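**Review: Astora 5 ballot scanner**
Eleni Vukadinović

The Astora 5 is a desktop scanner for marked paper ballots, sold to dioceses, unions and small towns that count by hand and would like to stop. We ran it for most of September, first on dummy ballots and then on the full set from the Fullton synod election, which had already been counted twice on paper. That gave us a known result to check against.

## Setup

The unit ships with a feeder tray, a power brick, one USB cable and a printed quick-start card. The full manual is a download. Ballot layouts are drawn in the Vuvora desktop program, which runs on Windows only. You place the contests, set the number of choices allowed in each, and print a calibration sheet. The scanner reads that sheet and saves the layout under a name.

Layout work took most of a Friday. The program is strict about margins and rejects a page if the corner marks sit too close to the trim. The error message gives a code, and the codes are listed in an appendix of the manual under a different numbering from the one on screen. 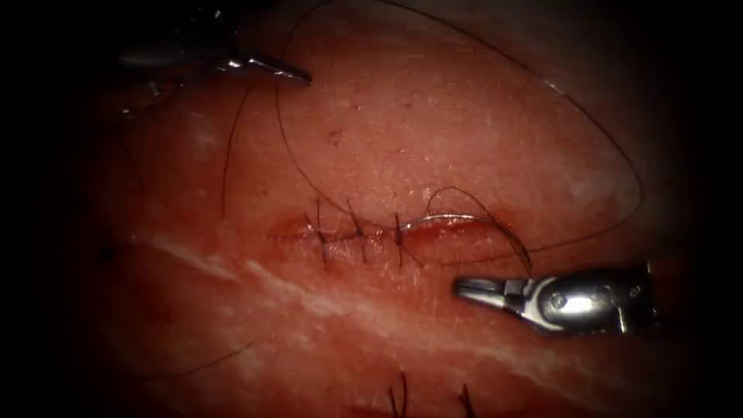

*Dark suture thread across the left half of a linear incision.*

## Counting

The tray holds 60 sheets. It feeds evenly if the paper is flat and the stack is squared. Folded ballots are a problem, and most real ballots are folded. A single fold across the middle went through in nearly every case. Ballots folded in quarters had to be pressed under a weight first, or they fed at a slant and stopped the run.

The test set was 3000 ballots. The scanner accepted all but 37 and sent those to the review queue. Most of the queued ballots had faint pencil marks or a cross that ran outside the box. The operator sees the scanned page beside the machine's reading and accepts or changes each contest. Every change is logged with a time and an operator name. After review, the totals matched the hand count in all contests.

Two settings matter here. Mark threshold controls how dark a box must be to count as filled, and the default is too high for pencil. Overvote handling should be set to "queue" before the first run, because the default voids the contest and moves on. I would not use the machine in a live election with that default in place.
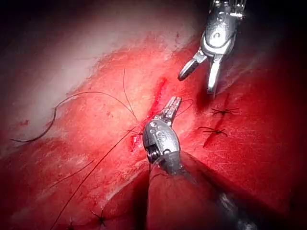 Reports come out as PDF or CSV. The PDF has a line for each contest, with valid, blank and void ballots shown separately, and space for signatures at the foot. The CSV export uses semicolons and can't be changed. Neither format will print a runoff table, so if your rules call for a second round, that sheet has to be made by hand.

## Noise and size

It is loud enough to make reading names aloud in the same room tiring. The footprint is close to that of an office printer. With the output tray extended, it needs a deep table.

## Against the Grgić reader

The older Grgić reader is slower and has no review screen; unclear ballots simply drop into a second bin. It does cope better with quarter folds, and its layouts can be set from the front panel without a computer. For a parish with one contest and a short list of names, it is still the easier machine.

## Verdict

Good accuracy, a sound audit log, poor defaults. Buy it for elections with several contests per sheet, and budget a day for layouts. Order the spare feed roller at the same time, as it is not stocked separately by every dealer.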